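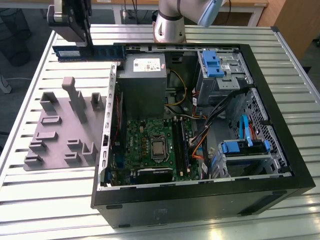
## RAM cell rules, v2 – comments please

**zvisser_cell** – 2/21/20
Draft rules for the Morum bench, where the arm handles memory sticks on desktop towers. Tear them apart, you will anyway.

1. Side panel off and tower on its side before the arm is enabled.
2. No hands past the bench edge while the arm is inside the case.
3. Loose cables get tied back. All of them.
4. Approach speed inside the case capped at 70 mm/s.

**kulkarni_r**
Rule 3 was written by someone who has never met a Dell. Look at the orange one. 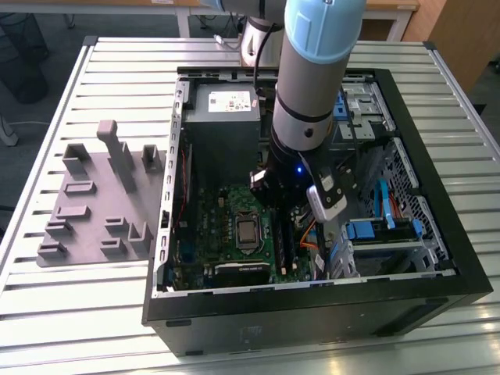

*Wrist over the board, orange wire looping near the center-right.*

Tie that back and you've put strain on a connector to please a checklist. I'd say "cables clear of the gripper path" and let the operator use their eyes.

**zvisser_cell**
"Let the operator use their eyes" was v1. We all remember v1, Ravindran.

**pilt_bolt**
We run the same kind of job at Piltetley and our rule is a dry run with open fingers whenever the tower changes. Adds 2 minutes. People complain for longer than that.

Also you need something about the fixture plate. Ours drifted one June and we taught 337 very precise positions to the wrong spot.

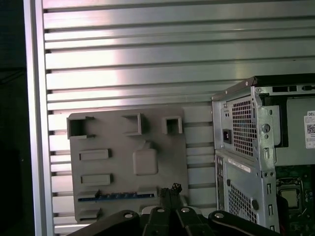

### Fixture plate (adding as rule 5)

**zvisser_cell**
Fine, stealing that. "Plate position checked against the wrist camera at shift start and after anyone leans on the bench." So, hourly.

**kulkarni_r**
Rule 5 I like. Rule 4 I don't. 70 is crawling. We ran 270 at Wekosmont and the boards lived.

**pilt_bolt**
All of them?

**kulkarni_r**
Most of the boards lived.

**zvisser_cell**
The cap stays, but I'll limit it to moves below the rim of the case.
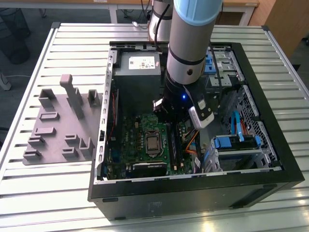
Above the rim you can go as fast as the risk assessment lets you – which means somebody has to open the risk assessment. Rule 3 becomes "tied back or shown clear in the dry run." Ravindran, you're writing up the dry run.

**kulkarni_r**
I object to that more than I did to rule 3.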